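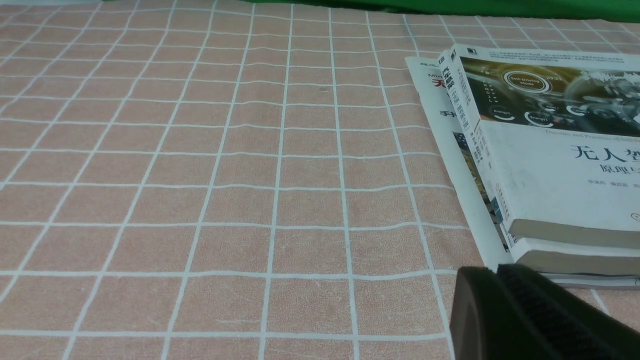
Home | Talks | Visits | Slides | Contact

Filed under: Talks and Notes / Robotics / Site Visits

Speaker notes: Open day at the Wolach lab, what was shown and what I took from it

Slot is 27 minutes including questions. Skip the handling-speed section if the chair signals early.

OPENING

State the scope first. The talk covers one visit to one lab in February. It is not a survey. Wolach runs an open day each year for people who buy or maintain handling equipment, and the program this time was built on tabletop manipulation: single arm, two-finger gripper, everyday objects, ordinary household surfaces.

Say who was in the room: mostly integrators, a few library and archive people, some students. The library people asked the best questions and I will come back to them.

SLIDE 2: THE SETUP

Prasance is the lab's name for the control software. Sawatzky is the arm cell on the ground floor. Keep these apart, since the handout mixed them up and people wrote to me afterward.

The wrist camera feed was on a large monitor beside the cell. Recommend this to anyone planning a demo. Watching the arm from outside shows where it goes. Watching the wrist view shows what it has to work with, and the second is more useful to an engineer.

Point out the work surface. Pink cloth with a grid of thin white lines, laid over the table and not pulled tight. From the wrist, at a low angle, the squares shrink quickly toward the back and the lines bend wherever the cloth has a crease. A person reads that as a slightly wrinkled tablecloth. A system that leans on straight edges has more to sort out.

Pause here for the question about calibration. Answer: the grid was not used for calibration. It was a tablecloth.

SLIDE 3: BOOKS AS A TEST OBJECT

Two books stacked, both with Chinese titles. The upper one has "Self-Driving Mode" on the cover art, and an English subtitle that starts "Theories and Practices of." Expect a laugh. Move on.

Technical points, in this order:

1. Glossy covers. Even with flat, even lighting there is a soft highlight. It moves across the cover as the wrist moves, so it is a poor feature to track.

2. Page blocks. With one book on the other, the camera sees two cream bands, one just below the other. The boundary between them matters if the task is "take the top book only." A grasp that closes a little low takes both.

3. Offset. The lower book sticks out to the left of the upper one. That gives the planner an exposed margin to use as a reference, and it also gives the finger something to catch on.

4. Printed edges. The cover has strong straight lines in it that are not object edges. The dark photo band on the upper book is the obvious case. Segmentation has to ignore it.

SLIDE 4: APPROACH

The gripper fills the lower right corner of the wrist view and hides the cloth under it. At close range its top edge nearly meets the bottom of the lower book in the image. Do not say "touching." One view does not give you contact.

Describe the fingers only as far as needed: smooth rounded pad on one side, fine ribbed section next to it, all of it dark. Dark hardware against pale cloth and white covers separates well, which helps when masking the gripper out of the image.

Practical consequence: the last part of the approach is planned partly from earlier views. The presenter was clear about this. Ask the audience how many of their own cells do the same. Most will.

SLIDE 5: HANDLING SPEED (optional)

Quoted cycle time for picking a single book and setting it down was some 58 seconds. Slow by warehouse standards. The lab did not claim otherwise. I have no breakdown of sensing against motion, so do not guess if asked.

SLIDE 6: QUESTIONS FROM THE LIBRARY PEOPLE

Can it handle a book with a loose spine? Not tested.
Does it need to read the title? No. Identification is a separate module, on the Husen project, and was not on show.
What about a soft cover that flexes? Tested internally, results not released.
Does the cloth shift? It can. The cell takes a new view before each pick.

CLOSE

Leave the contact slide up. Requests for the lab handout go to Wolach directly, and the next open day will be listed on their visits page. Remember to return the clicker to the front desk.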